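Hospitality Operations I
Unit 4 Handout: Laying a Plain Table
Instructor: Silvana Sales
Practical room: Frota Building, Room 3104

Purpose of this unit

Students will learn to lay an informal place setting with one plate, one fork and one spoon. The same setting is used in the staff dining rooms where most of you will complete your first placement. Knives, glassware and folded napkins are covered in Unit 5 and should be left in the cabinet during this session.

The practical lasts 90 minutes. The first 30 are given to demonstration, and the remainder to work in pairs. Bring this handout and a soft, dry cloth.

Terms

Cover: the space on the table assigned to one guest, together with everything laid in it.
Rim: the outer band of the plate. Plates are carried and adjusted by the rim only.
Bowl: the rounded end of the spoon.
Tines: the points of the fork.
Flatware: forks, spoons and knives taken together.

Order of work

Wipe the table from the far side toward yourself and allow it to dry. Set out the plates before any flatware. The plate fixes the center of the cover, and every other piece is judged by its distance from it. Once both plates are down, step back to the end of the table and check the spacing between covers before continuing.

Flatware may be brought to the table in sets and put down close to the plate it belongs to. At this stage the pieces do not need to be straight. They do need to be kept clear of the plate, with the handles easy to reach.

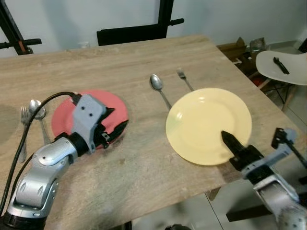

Final placement follows a fixed rule in this course. The fork goes to the left of the plate and the spoon to the right, both with their handles toward the guest and parallel to each other. The lower ends of the handles should line up with the lower edge of the plate. A fork and spoon lying together on the left, as they do beside the red plate, have been assigned to a cover but have not been laid. Separate them first, then carry the spoon across to the other side. At the yellow plate, both pieces lie beyond the far rim and at an angle, so each must be brought down to its own side and straightened. Hold flatware by the handle throughout – never by the bowl or the tines.

Plates of different colors may be used on the same table. Color has no effect on placement. Where plates differ in size, line up each set of handles with its own plate and keep the distance from the table edge the same for all covers.

Common errors

Sliding a plate after the flatware has been laid. Lift the flatware, move the plate, and lay again.
Overlapping pieces left in place. These mark the table and are awkward for the guest.
Polishing over the plate. Step away from the cover to use the cloth.

Assessment

Each pair will lay 2 covers and present them to the instructor. Marks are given for alignment, spacing and handling. Written notes on the unit are due to Solange Araújo by 17 August 2018.

Reading: Parkov Service Manual, section on informal covers.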